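Cholera surveillance in Kadov district: where we've gotten to
Progress report to the Britetti Fund, Fri 8 March

Hi all,

I promised you something shorter than the October report, so let me get right to it. The rains came early and the river towns flooded, which meant our quiet start to the year was over before I'd unpacked my boots! We logged 647 suspected cases across the district this quarter, and 115 of those were confirmed by the lab. Most of them were in Bitik, down by the old ferry landing, where people draw water straight from the channel when the pumps quit.

The clinic network is holding up well. We now have eight reporting sites (we had budgeted for six, and the extra two came out of the fuel savings I told you about on the phone). They send their counts in every evening by text message, and the district office puts them on one sheet by morning. It's simple stuff, but it beats the paper forms, which used to sit in a drawer in Cai until somebody was driving our way.
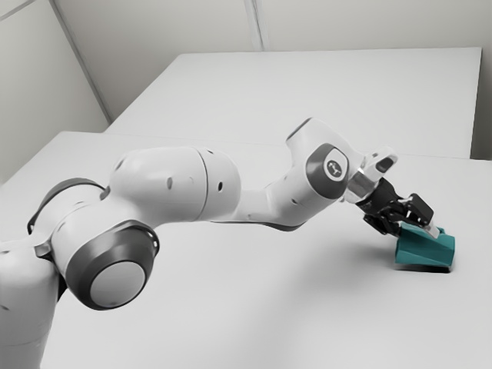 Water and wells

This part is slower than I'd like. Half the wells in Bitik date from 1996 and the casings are cracked, so chlorinating them buys us a few days at best. We've been treating at the bucket in the meantime, with a person at each water point during the morning rush, and families seem fine with it once they get used to the taste. The drilling contractor wants to wait until the road dries out. I've asked for a firm start date twice and I'll keep asking — I know the well money has to be spent before your year closes.

I also moved a little cash from printing to transport. The posters were done, and the sample runs to the lab were eating up to a full day each way with the bridge closed. If you need that on a form, send me the form and I'll fill it in.
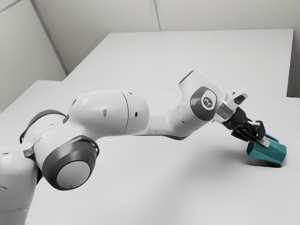

Anqi Xiao read a draft of this and wrote back that I was being too rosy about the reporting. "Two of the sites in the hills went silent for most of a week and we only caught it when a nurse called. A blank in the sheet looks just like a zero. Please tell them that." So I'm telling you, and she's right. As of this week a site with nothing to report has to text the word none, and if we don't hear by nightfall we call them. 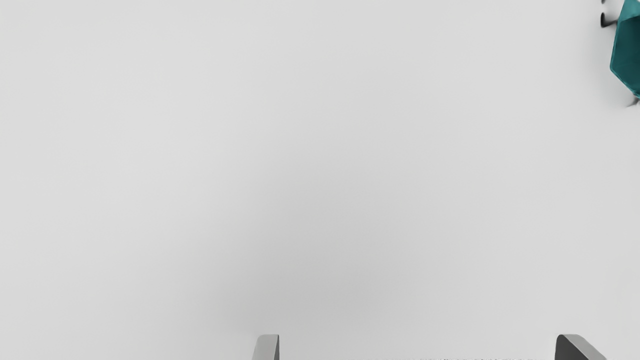
On staffing, we're still short one lab technician. We interviewed in Cai and made an offer, and I'm waiting to hear. Until then the confirmations take a day longer than they should, and the team there is working weekends, which I don't want to keep up much longer.

Next up is the vaccine round in the ferry villages. The doses are requested and the cold boxes are checked, and I'll send you the dates as soon as the ministry signs off.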